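Javport présente Sproģis, un environnement de simulation pour le rangement de cuisine

Clistthorpe, le 11 janvier 2025. La société Javport met en vente Sproģis, un logiciel pour préparer les tâches d'un bras robotisé avant son installation. La licence comprend jusqu'à 300 scènes modifiables.

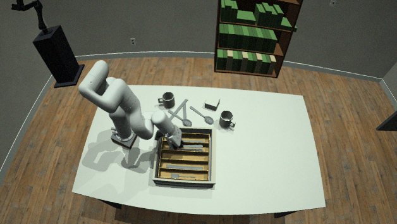 La licence est proposée pour 6 mois, avec l'assistance par courriel. Chaque scène peut recevoir des objets variés, comme les tasses et les couverts gris autour du bac à quatre compartiments.

« Nos clients souhaitent essayer tôt », explique Kaja Kalniņš, de Javport.

Contact presse : bureau de Hullby.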